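The Case for the Bare Table

There are people who can leave a table alone, and I have been introduced to 2 of them. The rest of us treat any flat surface as a kind of parking. You set down a mug on the way to something else, the mug looks lonely, and by four in the afternoon it has company.

My friend Trudy Merrick thinks this is a storage problem. She owns the whole Skornden shelf system, all 18 brackets of it, and believes that if every object had a home it would go there. I have seen her kitchen. Every object does have a home, and the home is the table, with the shelves standing over it like disappointed parents.

I think the trouble is color. Kitchen things used to be brown and mostly looked as if they wanted to be put away. Now they come in lavender and mint, and we leave them out, the way you might leave out a nice fruit. Then we leave out the fruit. Put enough pastels on a white top and the ketchup starts to look like a decision. 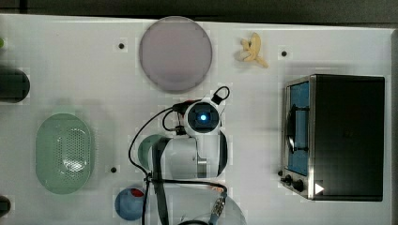
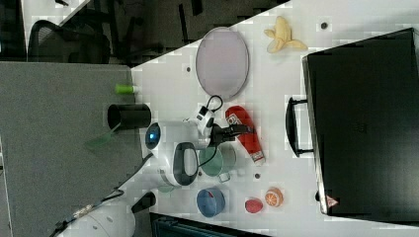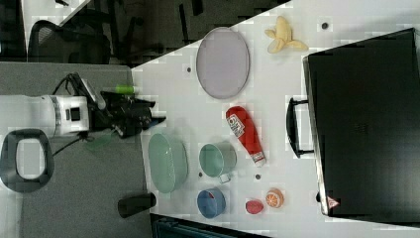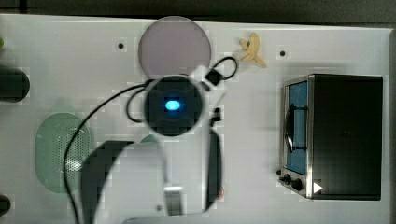 A white tabletop, with the plate and the banana out.

Consider the plate. A big plate with no food on it is doing no work at all, yet it takes up more room than anything else short of the toaster oven. It holds its spot the way a coat holds a seat at the movies. You can't eat around it and you can't very well stack a colander on it, though I have tried.

The ketchup bottle on its side I will defend. Everyone knows why a ketchup bottle ends up lying down in the last week of its life, and it is the only item on most tables with a plan. A mug on its side has no such excuse. Neither does a bowl.

As for half an orange, I have lived with people who cut one, eat half, and walk away from the rest in full confidence that somebody will want it. Villads Lauritsen, my roommate for 3 years, did this every morning. I never wanted it. I ate it anyway, standing up, and I suppose that was his system.

What I would ask for is modest. Clear the table once a day, all of it, down to the bare white, and look at it for a minute before you put anything back. Most of it will come back. The toaster oven certainly will, being heavy and sure of itself. But the plate might go in a cupboard, and you could get a newspaper in there, or an elbow.

I did mine last night. It lasted until breakfast, when I put down a mug.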